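I first came across Aiguo Jin's quilts on the end wall of a church hall in October, when I'd only gone in for the tea. There was a big scrappy thing in browns and a very sharp yellow, and I stood in front of it so long my tea went cold. It was called Petrenko, after the street she grew up on, and it had 2,122 pieces in it. I asked if I could come round and talk to her, and she said yes, if I didn't mind her sewing while we did it.

So I sat at her kitchen table (there was cake, a very good lemon one) and she hand-stitched a binding the whole time and barely looked down.

"I started with cushions," she told me. "Everyone starts with cushions, don't they? Then my neighbour Harvey Chisholm gave me a bag of his old work shirts and asked for a blanket. I hadn't a clue. I cut the lot into squares before I'd thought about what size the bed was!"

Harvey still has that first quilt, she says, and it's still too short.

These days she works from her own patterns, drawn on squared paper and coloured in with pencils. Sundis is the one most people know, a block with a leaning star in it that she's been teaching at evening classes. It looks fiendish. I tried it at home with her sheet beside me and got through 2 blocks before I had to unpick one — my points were nowhere near meeting.

"Your seams are too fat," she said, when I owned up. "It's nearly always that. Sew a strip of three, press it and measure the middle one. If it's narrow, move your needle over a bit and try again."

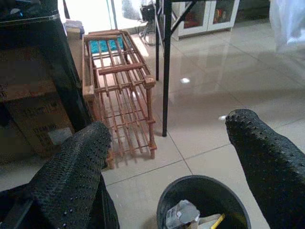
Does she wash her fabric before cutting it?

"Only the reds and the dark blues," she said. "I do those twice, on their own, and leave the rest as it comes. I like the crinkle you get when a finished quilt has its first wash."

We moved on to her new one, Urelov, which is nearly all triangles. There are 598 of them, and when I visited she had 469 sewn in and the rest sitting in biscuit tins by colour. The border has changed three times already. It was going to be plain cream, then a sawtooth, and now she's thinking of a wavy vine in appliqué, with leaves cut from the last of Harvey's shirts.

I asked about Pledel, the small blue quilt on the back of her sofa, as I'd had my eye on it since I came in. She made it one winter entirely by hand, mostly after ten at night with the radio on.

"The stitches at one end are dreadful and at the other end they're quite nice," she said. "I wouldn't sell it. I have my feet under it every evening."

She's running the Sundis class again after Christmas, and I've put my name down. I've been told to bring a new needle and leave my old seam guide at home.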